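Section 4: Recording a Series and Setting Episode Reminders

This section applies to the Monora set-top recorder, model 714, when used with a Meltanton television subscription. Complete the steps in Section 3 (Connecting to the Guide) before you begin.
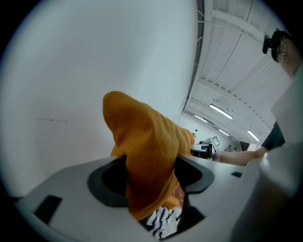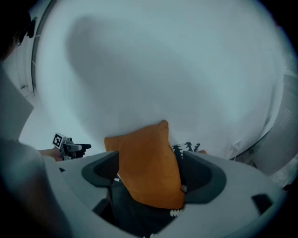 Photos: Mei Wojcik

4.1 Before you start

The recorder must be switched on and connected to your home network. The guide light on the front panel shows green when listings are up to date. If the light is amber, allow the guide to finish loading.

The recorder stores up to 300 hours of standard programming. Serials that screen every weeknight will use this space quickly, and viewers who follow more than one should read 4.4 as well.

4.2 Recording a whole series

1. Press GUIDE on the remote control.

2. Use the arrow keys to highlight any episode of the program you wish to record.

3. Press OK. The episode panel opens with the title, channel and a short summary.

4. Select Record Series. A red mark appears beside each episode in the guide.

5. Choose First Run Only or All Screenings. First Run Only leaves out repeats and weekend omnibus editions.

6. Select Start Early/End Late and set the extra time. The factory setting is 2 minutes at each end.

7. Press OK to save, then EXIT.

Note: Double-length episodes are sometimes listed under a separate title. Check the guide in any week when a special episode has been announced, and record the second part individually if it carries no red mark.

Caution: Changing a series from All Screenings to First Run Only deletes any repeats already stored. Deleted recordings cannot be recovered.

4.3 Setting an episode reminder

1. Highlight the episode in the guide and press the yellow key.

2. Select This Episode or Every Episode.

3. Choose whether the reminder is to appear on the television, on a paired phone, or on both.

4. Press OK.

Reminders display the program title only. To hide episode summaries, which may give away part of the story, go to Settings, then Guide, then Hide Summaries. This setting also applies to the recordings list and must be set separately for each viewer profile.

4.4 Managing storage

When storage is nearly full, the recorder removes the oldest watched episodes first. Unwatched episodes are kept until no watched episodes remain.

To protect an episode:

1. Press LIBRARY and highlight the recording.

2. Press the blue key. A padlock appears beside the title.

Protected episodes count toward the storage limit. If all stored episodes are protected, new recordings will not start and message 4000 is displayed. Remove the padlock from at least one episode, delete it, and press OK to clear the message.

4.5 If an episode is missing

Check that the channel has not changed its schedule. Live sport and extended news bulletins may move a serial to a later time or to another channel in the same network. The recorder follows changes of time but does not follow changes of channel.

Section revised 18/09/2024.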